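Subject: Re: [home-laundry] Cold wash and powder detergent, again
Date: 07/11/2023

On the list, a member wrote:

> I switched everything to cold about two months ago and my clothes
> come out just as clean. The Litero powder box says it works at any
> temperature. I don't see why anyone still pays to heat water. Also
> got rid of the fabric softener, and the towels are fine.

Glad it works for you, but I don't buy "just as clean," and I don't buy "any temperature" either. I used Litero for most of a winter. On cold, in my machine, it left white streaks on anything dark. The box also says to use one scoop, and the scoop has two lines on it with no word on which one they mean.

What I'd want to know before I believed a claim like that: how hard is your water, how full do you load the drum, and what are you washing? Office shirts worn once would come out fine in plain water. Gym clothes and kitchen cloths are another matter. Mine smelled all right out of the machine and sour again after an hour of wear.

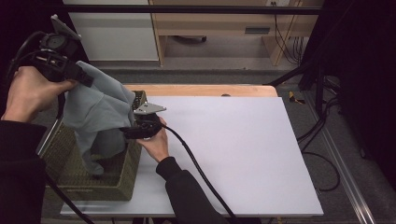 Gray-blue cloth going over the rim of the wicker basket.

Then there's the softener question. I agree with you there, more or less. I quit Nepia last July and the towels got scratchy for a while, then I stopped noticing. Whether they got better or I got used to them, I couldn't tell you. People here swear by vinegar in the rinse. I tried it for 8 loads and saw no difference at all, except that the laundry room smelled like a salad.

As for the savings, somebody posted a figure of $700 a year a while back. I'd like to see the bill. We run maybe four loads a week and I can't get anywhere near that, even if every one of them had been hot, and they never were. My guess is the number came from an ad.

Knits are where I do wash cold, and gently, and inside out. Flivus liquid is okay for those. It costs too much, and the "fiber care" on the label could mean anything, but it rinses out.

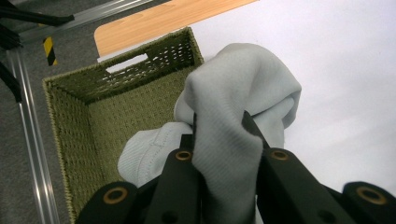 Is it safe to put a cotton sweatshirt in the dryer?
Usually, on low, if the care tag allows it. Take it out a little damp and lay it flat, and expect some shrinkage the first time anyway.

One more thing for whoever asked off list about the Nisura washer: I had one. The quick cycle is 21 minutes and I wouldn't trust it with anything dirtier than a pillowcase. The normal cycle was fine. The door seal held water and had to be wiped out by hand after every load, and the manual mentions this in one line near the back.

If anyone has washed the same kind of load both ways, same soap, same machine, please post what you found. I'll read it, even if it proves me wrong about the powder.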